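Stondness Community Kitchen — walkthrough checklist w/ comments
Tuesday, June 28, 2011
Walked by: Graciela Leiva
Areas: receiving, dry storage, walk-in, prep, dish, hall, back exit

Key: OK / FIX / WATCH / NA. Comments under the line. Items still open from February marked (Feb).

RECEIVING

Door closes on its own — FIX (Feb)
Closer arm still slow. Stops a hand short of the jamb unless you pull it. Boychuk came and adjusted it once, didn't hold. Call again.

Door sweep, no daylight — OK
New one. Good.

Deliveries off the floor within 30 minutes — WATCH
Two flats of canned tomatoes sitting by the scale when I came in. Driver said he'd just dropped them. Invoice time says otherwise.

Scale clean, zeroed — OK

Invoices initialed — FIX
Last week's has three with no initials. Doesn't matter who, just somebody sign.

DRY STORAGE

Shelving 6 inches off floor — OK

Shelving anchored to wall — FIX
Unit nearest the door moves when you lean on it. Top bracket has one screw. Needs two and a washer. Don't load the top shelf till its done.

Heavy stuff low — FIX
Rice sacks on the second shelf from the top again. Anything over 40 lb goes on the bottom. There's room, I looked.

Bulk goods in lidded containers — OK mostly
Flour, sugar, oats all fine. Cornmeal still in the paper bag with a clip on it. Clip is not a lid.
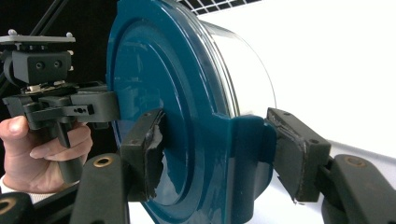 Labels, contents and date — FIX
Tape labels are coming off, the cheap roll doesn't stick. Buy the other roll. Write the date opened AND the date to toss. Half of them have one date and I can't tell which one it's supposed to be.

First in first out — WATCH
Pasta ok. Beans backwards, new in front.

Pest signs — OK
Traps checked, all clear. Cesuvier sticker on the back of the door says last service was on schedule. Leave the traps where they are please, one had been kicked under the shelf.

Chemicals stored separate — OK
Finally. Thank you.

Light cover in place — OK

WALK-IN

Temp at or below 41 F — OK
Dial on the outside and thermometer on the shelf agree.

Temp log filled in — FIX (Feb)
21 days filled, rest blank. Weekend entries all in the same pen same handwriting same number. Come on.

Raw below ready-to-eat — OK

Gasket — WATCH
Tear at the bottom corner, hinge side. Small. Boychuk can look at it same trip as the closer.

Inside release works — OK
Tested it with the door shut. Everybody who uses the walk-in should do this once so they know how it feels.

Floor — FIX
Slick by the threshold. Mat is too short, curls. Trip and slip both. Pull the mat today, order the longer one.

PREP

Handwash sink clear — FIX
Colander in it. Handwash sink is for hands.

Soap, towels, hot water — OK
Hot in under 5 seconds even.

Sanitizer buckets, test strips — FIX
Bucket reads weak. Strips on the hook expired. New strips are in the office, top drawer, take the old ones down so nobody uses them by accident.

Cutting boards — WATCH
Green and white fine. Red one is scored deep, replace at next order.

Slicer guard on, unplugged when not in use — OK
Plugged out, guard on, blade at zero. Nice.

Knives — OK

Hood filters — FIX
Greasy to the touch. Supposed to be weekly. Who has this one? The chart says "Tues crew" and there is no Tues crew since spring.

Suppression pull station clear — OK
Tag current.

DISH

Final rinse temp — OK
Racks and drainboards — OK
Floor drain — WATCH
Slow. Smells some. Grate lifted and cleaned while I was there, check again next week.

Electrical, cords — FIX
Extension cord to the fan runs across the walkway behind the dish machine. Wet floor, cord, no. Fan goes on the other wall where there's a GFCI outlet. Tested that outlet, trips and resets fine.

HALL AND BACK EXIT

Exit sign lit — OK
Emergency lights, 30 second test — FIX
Hall unit OK. Back exit unit went dim then out. Battery.

Exit path clear — FIX
Folding chairs stacked past the tape again after the Canunmont dinner. Moved them myself. Outside groups need to be told about the tape before they get the key.

Extinguishers — OK / FIX
Kitchen one ok, hall one ok. Back exit one has the pin in but no tag. Can't tell when it was last done so count it as due.

First aid kit — WATCH
Out of the larger bandages, low on gloves. Burn gel ok. Somebody put batteries in there?

Phone list posted — FIX
Old list. Two numbers on it don't work any more.

DO FIRST
Mat at walk-in, pull today
Cord behind dish machine
Nothing on top shelf by the door
Emergency light battery
Extinguisher tag

Everything else before the next walkthrough. If you fix something write your initals next to it on the posted copy, don't just cross it out — I can't tell from a line who did what or when.

Didn't get to: roof unit, outside dumpster pad, ice machine. Ran out of time. Ice machine was in FIX back in Feb so assume it still is.

G. Leiva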